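Chapter 3
Sorting and Grouping

Shops, libraries and kitchens all depend on someone having decided what goes with what. A sorting rule can be as simple as "tins on the left, packets on the right", or it can fill a printed manual. This chapter looks at how such rules are made, how they are written down, and what to do with the things that do not fit.

By the end of the chapter you should be able to choose a feature to sort by, write a rule that another person can follow, and spot a rule that puts the same item in two groups.

3.1 Choosing a feature

A feature is anything that can be used to tell items apart, such as colour, size, use or material. The general store in Vundstead shelves its goods by use. Soap sits beside washing-up brushes, and string sits beside parcel paper. The market hall at Drulport, a short bus ride away, groups goods by price, so that a comb may lie next to a jar of mustard. Both methods work for the people who use them. A customer in Vundstead usually knows what job needs doing, while a customer in Drulport usually knows how much there is to spend.
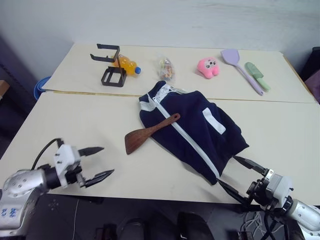

Figure 3.1 Mixed household items, including a bottle, a soft toy and three spatulas.

Some features are easier to use than others. Colour can be judged quickly, but people disagree about where green stops and blue begins. Size is more reliable if a limit is stated. "Longer than 30 cm" is a better rule than "long", and two people using the same ruler should get the same result.

Many items belong to more than one group. A toy may be soft and also pink. If one rule sorts by feel and another by colour, the order in which the rules are applied must be given. We return to this in Section 3.3, using the parcel depot at Nseir.

Activity 3A
Write a rule that divides the items in Figure 3.1 into two groups. Give the rule to a partner without saying which groups you had in mind, and compare results.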